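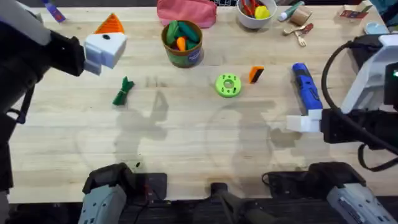
Butcher-block table, general view. Tin of toy vegetables near the far side, white bowl and small wooden cutlery to the right, cordless drill below.

Bench tops, room two: surface record
Compiled by Soledad Bustamante, 15 December 2020

The Navetti top went into room two in September. Bảo Vi did the sanding and oiling. Readers after the underframe drawings should see the Pusel page.

The top is edge-joined strip timber, sanded to 120 grit and then 180, with two coats of Skillo clear oil. Colour was left natural. A tinted oil was trialled on an offcut and rejected because it made the glue lines too prominent. Overall cost was 2,306 dollars including freight, of which 700 was labour. 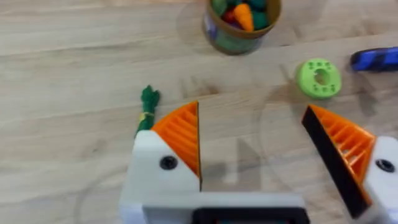
Tabletop at close range. Faint grain lines and slightly darker streaks, left to right.

Variation between strips is normal for this grade. Chu, the supplier, sorts for width and straightness only, so adjoining strips can differ in tone. Bảo Vi dry-laid the lot before glue-up and moved the darkest pieces to the underside – a morning's work, and worth repeating on the next top.

Maintenance is light. Wipe with a damp cloth, dry along the grain, and re-oil when water stops beading. Solvent cleaners are not to be used on this finish. Masking tape should come off the same day, as the adhesive lifts the oil if it is left over a weekend. Printed tins and cans go on a felt pad
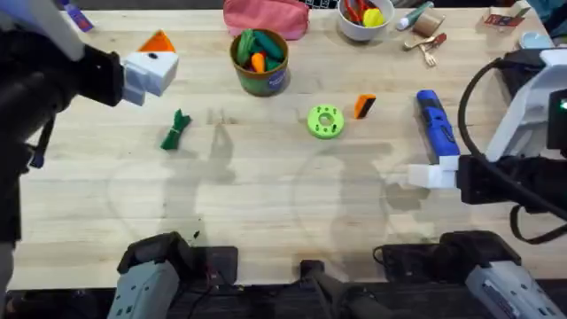 or a sheet of card when they are staying put, particularly tins with a rolled rim, which will mark softwood and hardwood alike. The same applies to anything with a metal base. Paper cups are fine if they are dry. Small parts go back in the bowl at the end of the day.

Strip direction was the one point argued over at the design stage. Running the strips the long way gives fewer joints and a stiffer top, and it lets a scratch be sanded out along the full length without crossing the grain. In this view they run horizontally, pale from one to the next, with the blue power tool lying on them toward the right.
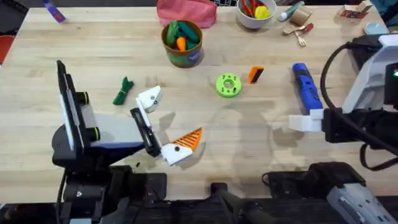

Power tools are the main source of dents in any timber top, and the oil offers no protection against impact. Set them down flat, battery end first. The blue one on the table is the sort of weight to be careful with. Shallow dents can be raised with a damp cloth and an iron on low, then spot-oiled after 20 hours. Deeper ones are filled at the annual service. Batch number for the oil is 1,000, written on the lid of the can in the store cupboard.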